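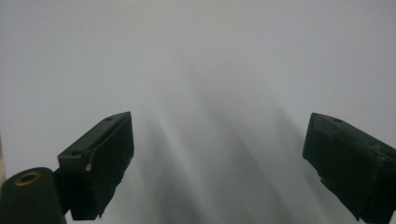
I've been meaning to write up the finger comparison since February, and every time I sat down to do it I ended up back in the garage trying one more thing. So it's a bit late, and a bit long. Get yourself a coffee.

For anyone new, I've been working with a hand-held gripper, the kind you squeeze yourself while a camera rides along behind the fingers. My friend Madalena Baptista got me into it (thank you, Madalena, and my spare evenings say hello). The dark green fingers are the set I've used longest, and they look it. The edges have gone uneven and chipped, and there's some faint scuffing along the top. I printed them from the Skolley files, which I picked mostly for being free and fitting the mount I already had.

The other pair is the Grareck set, softer and a good deal wider at the tip. I gave both of them 200 picks, spread over more evenings than I'd like to admit: a sponge, a deck of cards, a wooden spoon, a bag of dried beans and a teaspoon lying flat on the counter. That last one is just mean. I wrote down every drop in a notebook, and my dog now knows the sound of a teaspoon hitting tile.

Over the whole run the Skolley fingers dropped 52, and I'd guess more than half of those were the teaspoon. The Grareck pair did better on the beans and the sponge, where all that give really helps, and then they were hopeless with the cards. They bend just as you start to lift and the whole deck fans out. The stiffer fingers pinch the cards nicely and I never had to think about it.

The camera side surprised me more. With wide fingers you lose sight of small things right at the moment you'd like to see them, and when I played the clips back I couldn't always tell whether I had the teaspoon or was about to have it. The narrow ones leave a nice open gap to look through. Bernardo Teixeira had warned me about this and I'd nodded along without really listening – sorry, Bernardo.

So the green ones are staying on for now, chips and all. I do want to try a strip of grippy tape on the inside faces before I print a new set, and Bernardo has offered to lend me his Flila pair, which I gather sit somewhere between the two for softness. If you've used them on anything flat and slippery, please leave me a comment, especially if it was silverware.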